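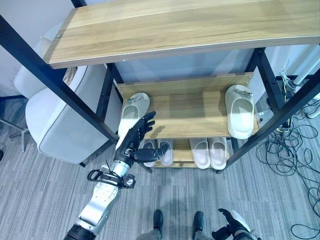 Das Kabelset von Plalleck verspricht Ordnung am Roboterhandgelenk in 11 Minuten. Bei mir waren es 39, und die Anleitung habe ich sogar gelesen. Am schwarzen Halter neben dem Gelenk liegen die Kabel in Schlaufen, dünne Drähte stehen ab, und darunter warten weiße Pantoffeln im Regal auf eine Hand, die nirgends hängen bleibt. Die Klettbänder halten, die Clips verlangen Fingernägel, die ich beruflich nicht trage.

Slamet Gunawan, November

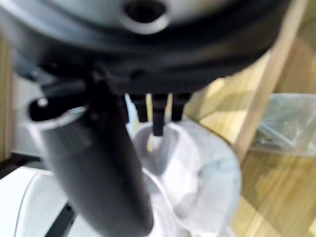
Nach 300 Greifzyklen saß alles noch fest. Einen Clip musste ich nachdrücken – er klang beleidigt. Der Hersteller nennt 2000 Zyklen, dann soll man die Bänder tauschen. Ersatz gibt es bei Bravevance, allerdings nur im Zehnerpack. Lästig bleibt, dass man für jede Kontrolle die Manschette ganz öffnen muss. Vier von fünf Sternen, den fünften suche ich noch unter der Werkbank, beim verlorenen Clip.

Suchbegriff eingeben Suchen

Kontakt © Rondonuwu Werkstatttests Nach oben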